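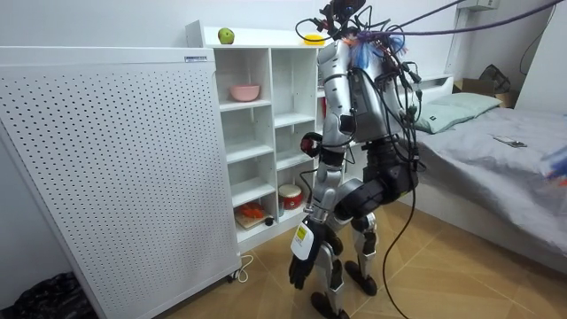
Estante branca de nichos abertos em quarto pequeno, com aparelho de painel perfurado ao lado.

Estante de nichos: distribuição de carga, folgas e limpeza

Notas de Arlindo Guerra, revistas por Maiara Teixeira

1. Posição no quarto
Encostar a estante à parede e verificar o prumo com nível de bolha. Se houver aquecedor ou purificador nas proximidades, respeitar a folga indicada no manual do fabricante. Aparelho de 2.000 W exige tomada própria, sem extensão. O cabo não deve atravessar a zona de passagem: recolher a sobra e prendê-la junto ao rodapé.

2. Nichos inferiores
Reservar a fila de baixo para brinquedos e peças de uso diário. Um tambor de brincar cabe num nicho, mas convém separá-lo dos copos de vidro, que passam para uma prateleira alta. Peças redondas pequenas rolam para fora; usar caixa baixa ou tira antiderrapante. Varetas e baquetas ficam deitadas, ao fundo.

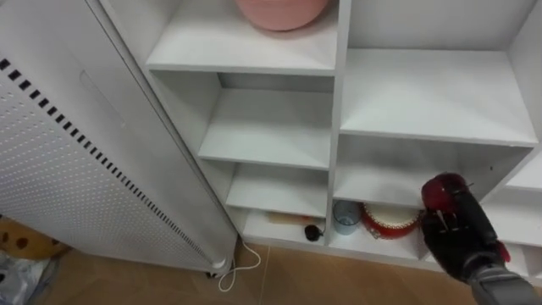

3. Tampo
O tampo liso aceita fruta a amadurecer, desde que longe da saída de ar quente. Deixar espaço entre as peças: pera, romã e manga não devem tocar-se, e a manga madura vai para o frigorífico. Colocar um pano fino por baixo, porque o sumo mancha as superfícies brancas.

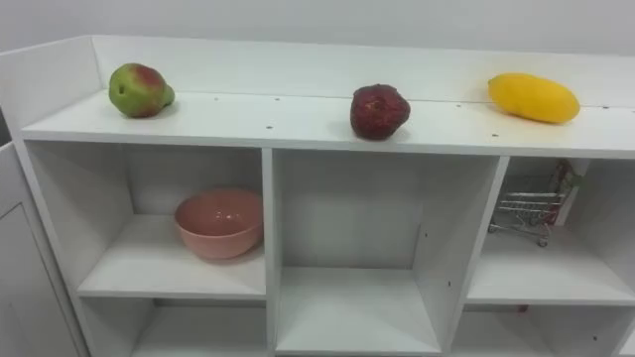 Os furos à vista, provavelmente de montagem, acumulam pó e humidade. Aspirar com bocal estreito, passar pano bem torcido e secar logo. Depois, fechar com tampas plásticas de 8 mm ou com cera de retoque branca, alisada com espátula. Medir o furo antes da compra. Aguardar aproximadamente 3 horas antes de voltar a carregar o tampo.

Reapertar as ferragens em março e sempre que a estante mudar de lugar.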